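Hala Daher has kept the water accounts at Zaston for long enough to distrust any figure that arrives without a method attached. The district supplies 2,257 connections from two boreholes, and until last June it reported leakage as a single annual percentage. She regards that number as close to useless.

"A percentage moves when demand moves," she says. "If a dairy shuts, your leakage goes up on paper and the pipes are the same pipes."

Her preferred measure is minimum night flow: the rate into a closed zone between two and four in the morning, less an allowance for legitimate use. What remains is mostly loss through joints, service pipes and cisterns that fail to shut. The allowance is where the arguments start.

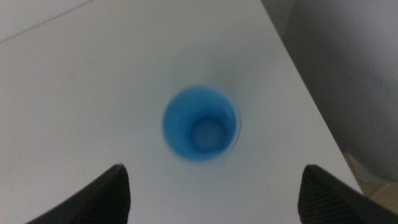 Dukier would set the allowance per head and leave the connections out of it, on the grounds that a block of flats and a farmhouse each count as one connection and behave nothing alike at three in the morning. Daher accepts the point in principle. Her objection is that occupancy data for the district is poor, and an allowance built on it would carry an error larger than the one it removes.

The zone she uses as a reference is Vullis, which has 1,105 connections and a single inlet. Its boundary valves were tested by closing the inlet and watching the pressure fall. One valve was passing.

"It had been recorded as shut for years," she says. "The night flow for Vullis was partly the night flow of the zone next door."

Once the valve was replaced, the Vullis baseline dropped by about a fifth with no leak repaired. She keeps the earlier readings in a separate series and does not splice them to the new one.
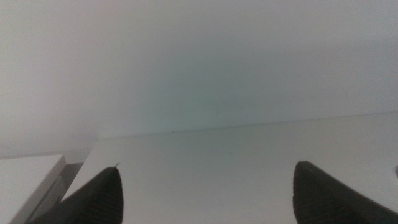

Pressure is the other correction. Leakage rises with pressure, and pressure is highest at night, when friction losses in the mains are small. A night figure multiplied by 24 therefore overstates the daily loss. Daher applies an hourly factor taken from a logger at the average zone point, and checks it again whenever a pump setting is altered.

She is cautious about the acoustic loggers now on trial at Tazi. They locate metallic pipe leaks well, in her view, and plastic ones badly.

"I would still walk the line with a listening stick," she says. "Then I would dig."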